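Search the guides... Go

How to move your shop's old web addresses to a new platform (and keep your visitors!)

I love a shop move. Yes, really! You get a cleaner checkout, a better till link, product pages that load before the kettle boils, and a brilliant excuse to throw out categories you haven't looked at in years. The bit people dread is the web addresses. Every product, category and blog post has one, and when the platform changes, most of them change too. Anyone following an old link lands on "page not found", and so do the search engines.

The cure is a redirect map. It's a spreadsheet with the old address on the left and the new one on the right, and you can make one in an afternoon or two with tools you already have. I've just done it for Allwood, a shop moving its whole catalogue on to Bunow, so everything below is fresh in my mind. The menus I mention are Bunow's, but the method works anywhere that lets you upload redirects from a file.

What you need

A spreadsheet program, admin access to both the old shop and the new one, and your old shop still switched on. Please don't close the old account yet! You'll want it open in another tab the whole way through.

It also helps to have the new products already loaded. You can build a map against a half-empty shop, but you'll be going back to fill gaps for days.

Step 1: Get a full list of old addresses

Start with the old site's sitemap. On most platforms you can see it by typing /sitemap.xml after your domain name. If it opens as a list of smaller sitemaps (products, categories, pages, posts), open each one and copy the contents into a single sheet.

Then add the ones the sitemap doesn't know about. Your analytics will give you a list of landing pages for the past year, and it's well worth having, as it picks up discontinued products and old campaign pages that still get visits. Check your email templates as well. Allwood's order confirmation had a link to a delivery page that wasn't in the menu, wasn't in the sitemap, and was getting clicked every single day.

Paste it all into one column, then use your spreadsheet's "remove duplicates" tool. We ended up with 1748 addresses, which sounds like a mountain and is really quite a gentle hill once you start using formulas.
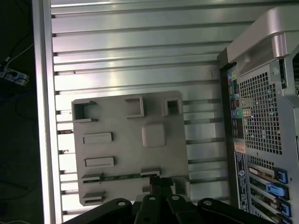
Trim the domain off the front while you're at it, so that every row starts with a slash. Find and replace does this in one go. Bunow wants the old address in this shorter form, and it makes the column far easier to read. Leave capital letters exactly as they are for now. Some platforms treat /Lamps and /lamps as different pages, and you'd rather find that out in the sheet than from a customer.

Step 2: Match on product codes

This is my favourite part! If your products kept their codes (SKUs) in the move, you can match most of the list without reading it.

Export the products from the old shop with two columns, code and address. Export the same from Bunow under Products > Export > Custom. Now you have a code in common, and a lookup formula will pull the new address in beside the old one. Drag it down, sit back, and watch the column fill itself in.

A few things trip up the lookup:

- Codes with a leading zero. Spreadsheets love to drop it. Format the column as text before you paste.
- Stray spaces at the end of a code. Wrap both sides of the lookup in TRIM.
- Variants. Your old shop may have given every size and colour its own page, where the new one has a single page with a drop-down. Several old addresses pointing to one new page is perfectly fine.

Where the till was the only place holding a proper code, use the till's export as the go-between. Allwood runs Eze at the counter, and its item list had the old web code and the new one side by side. What a gift that was.

Step 3: Map categories and pages by hand

Categories hardly ever match neatly, so don't try to be clever. Sort what's left by number of visits, highest first, and work down. Make a proper decision for each of the busy ones, asking what the visitor was hoping to find. If you used to have "Garden Gifts" and you've split it in two, choose the half that sells best, and put a link to the other half near the top of that page.

Discontinued products should go to the nearest category. Please resist sending everything to the home page. It's quick, but a visitor who clicked on a blue teapot and got your front page will just leave, and search engines tend to treat a pile of home page redirects much like missing pages anyway. 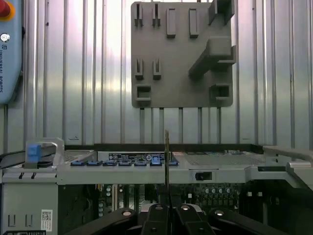 Step 4: Check for chains and loops

A chain is when A goes to B and B goes to C. A loop is when A goes to B and B goes back to A, and the browser gives up with an error. Both creep in when the old shop had redirects of its own, so export those too and add them to your sheet.

To find trouble, look up every entry in the right-hand column against the left-hand column. Any match needs attention. For a chain, change A so it goes straight to C. For a loop, decide which page is the real one and delete the other row. I colour the matches bright orange and keep going until the orange is gone, which is oddly satisfying.

Step 5: Upload in batches

Bunow takes up to 1000 rows per file, so we split ours into 2 files, products first and everything else second. Save each one as CSV, go to Settings > Addresses > Upload, and choose "check only" before you choose "apply". The check gives you a tidy little report of rows it doesn't like. Most of ours were missing the slash at the start, my own fault for skipping past the last few rows in Step 1.

Fix, check again, apply. The redirects won't do anything until your domain is pointed at the new shop, so you can upload them well ahead and get a good night's sleep.

Step 6: Test it on the day

Pick a quiet time to switch the domain. We went for early on a Saturday, as Allwood's busy spell is weekday lunchtimes. Once the new shop is showing, take your twenty or so most visited old addresses and click every one of them yourself, on a phone as well as a computer.

Then run the full list through a link checker. We used Sastier, which reads the same CSV and adds a column showing where each address ended up. You're looking for 301 against every row, that being the code for "moved for good". A 302 means "moved for now", and you'll want to change those.

Send the new sitemap to the search engines the same day. Keep an eye on the "not found" report in Bunow for the first month, daily at first and then weekly, and add a row whenever something turns up. There's always a link on some forgotten forum post, and it's lovely to catch it!

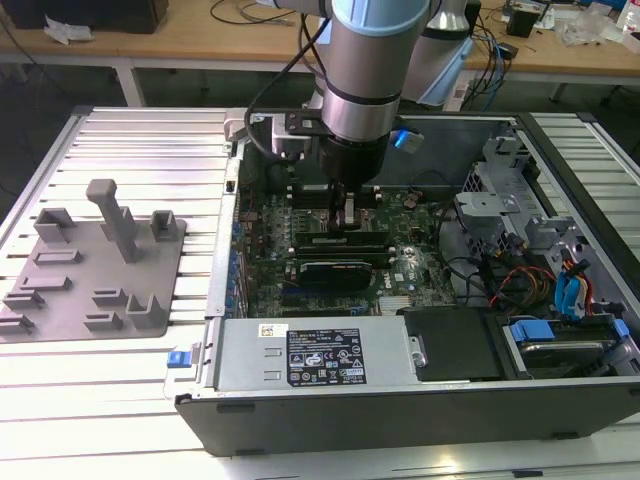

One reader has written in to say that they followed these steps and still saw a dip in search visits for the first fortnight, and wondered whether they should undo the lot and start again. Please don't! They had the right codes against every row, and the new pages simply hadn't all been visited by the search engines yet. The same reader also pointed out that paid adverts keep their own copy of each address, and that theirs had been passing through a redirect on every click. Very good spot. Update your adverts and your product feed to the new addresses directly, then do the links in your social profiles.

How long to keep the redirects

Leave them in place for as long as you own the domain. They cost nothing to keep, and an old link can sit in someone's bookmarks for years. Save a copy of the finished sheet somewhere outside the shop as well, with the date of the move in the file name. If you ever change platform again, you'll have half the job done before you've opened a new tab.

Enjoying these guides? Enter your email address to get the next one in your inbox. Unsubscribe whenever you like.

Contact | Privacy | © All rights reserved | Back to top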